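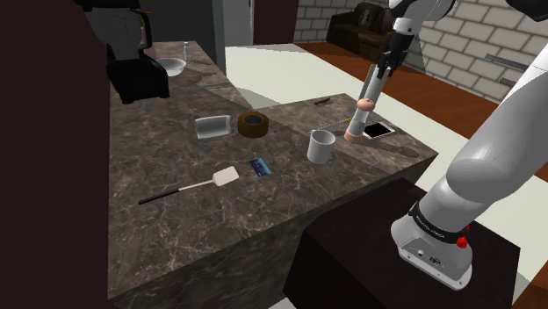
Kokis is a software package for planning and control of robot arms in simulated kitchens. It takes a scene file and a short task ("pick up the mug"), works out a grasp, plans a path and sends joint commands to the simulated arm. First written by Crescencio Valdovinos, now maintained at Nanov. Mostly Python, planner core in C++.

History

Began as a set of scripts for replaying recorded arm motions. Planner added later, taken from an older in-house tool called Fistwood. The first public version was released on 12 March 2020 and had no collision checking on held objects, so a long item in the gripper could pass straight through a counter. Fixed in release 4.

Scenes

Scenes are household rooms with everyday clutter. Counter scenes may hold a blender, a bowl, a roll of packing tape, a phone, a fly swatter and so on, placed at random within limits set in the scene file. Flat things such as cards are the hard ones, fingers tend to hit the counter before they close. Textures and lighting can be changed without touching the physics.

Perception

Two modes. In the first, object poses are read directly from the simulator. In the second a pose estimator called Cervantes works from rendered color and depth images. Clear and shiny objects give poor depth in this mode and the docs advise a second viewpoint. Estimates get passed on with a confidence score; low scores trigger another look before any grasp is tried.

Planning and control

Sampling planner with a smoothing pass. Default limit is 5 seconds per query, after which the planner returns failure and the task layer picks another grasp. Up to 6 grasps tried per object. Once grasped, the object is attached to the arm model and checked for collisions along with the links. Wrist tilt can be capped, usefull for open containers, the cap may be anything up to 90 degrees.

The controller follows the path in joint space. Contact force is watched at the fingers only, a known weak point: bumps on the elbow or forearm are logged but dont stop the motion.

Tooling

Command-line runner, log viewer, scene checker. The checker flags objects that start out overlapping or floating. Runs can be replayed from the log with the same random seed, though results differ slightly between physics engine versions.

See also

Fistwood (planner)
Cervantes (pose estimator)
Motion planning
Robot simulation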